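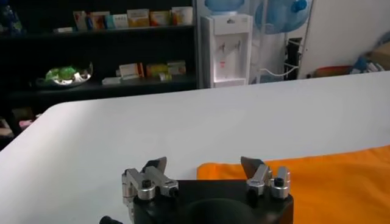 Section 12: When a gripper stops answering

Sooner or later you'll get the fault that ate most of my March. You start a folding run, one arm carries on like nothing happened, and the other one just holds its pose with the fingers open and ignores you. The Witent console shows fault 64, "gripper link lost". I've written down what I do now, after doing it wrong a few times first (sorry, Shokri crew, about the bent fingertip).

CAUTION: Fault 64 does not cut power to the arm. If the link comes back while your hand is between the fingers, they can close on you. Press the stop button before you reach in, every time.

12.1 Make it safe

1. Press the stop button and leave it down. The arms hold where they are.
2. Wait for the console to say HELD. Don't trust the arm looking still.
3. If a gripper is pressing on the cloth, leave the cloth alone for now. I once yanked a shirt out and took the fingertip alignment with it.
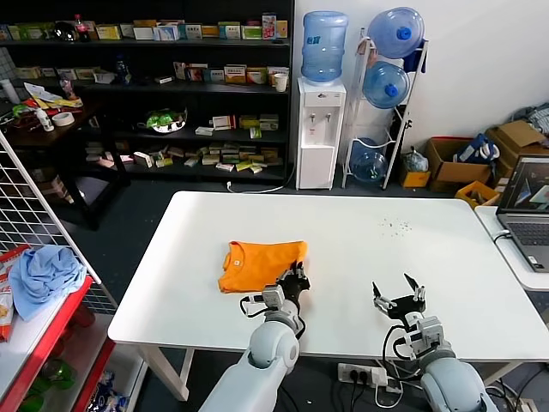
Left gripper at the edge of the shirt, right gripper open above the table.

12.2 Find the bad connection

4. Start at the gripper and follow its cable back toward the base of the arm. Look for a tight bend, a shiny rubbed patch or a plug that has crept out.
5. Switch the arm off at the Grostov controller, then push each plug home until it clicks. Never do this with the power on – that's how we lost a board at Farkaldale.
6. Check the power strip as well. A plug that got kicked halfway out gives you the very same fault code, and I spent a whole afternoon finding that out!
7. Give the cable some slack at the wrist. You should be able to turn the wrist by hand, power still off, from one end of its travel to the other without the cable pulling.

Note: Don't tape the cable flat to the arm. It looks tidy and it wears through faster.

12.3 Bring it back

8. Switch the controller on, stand clear of both arms and release the stop button.
9. Run OPEN, then CLOSE, with nothing between the fingers. Both fingers should move together. If one lags, stop and go to section 14.
10. Clear the fault, move the cloth back to its start position and run at slow speed. I do 2 slow folds before I go back to normal.

If fault 64 shows up again during the slow folds, swap the cable. I used to keep clearing it and hoping, and all I got was a longer fault log.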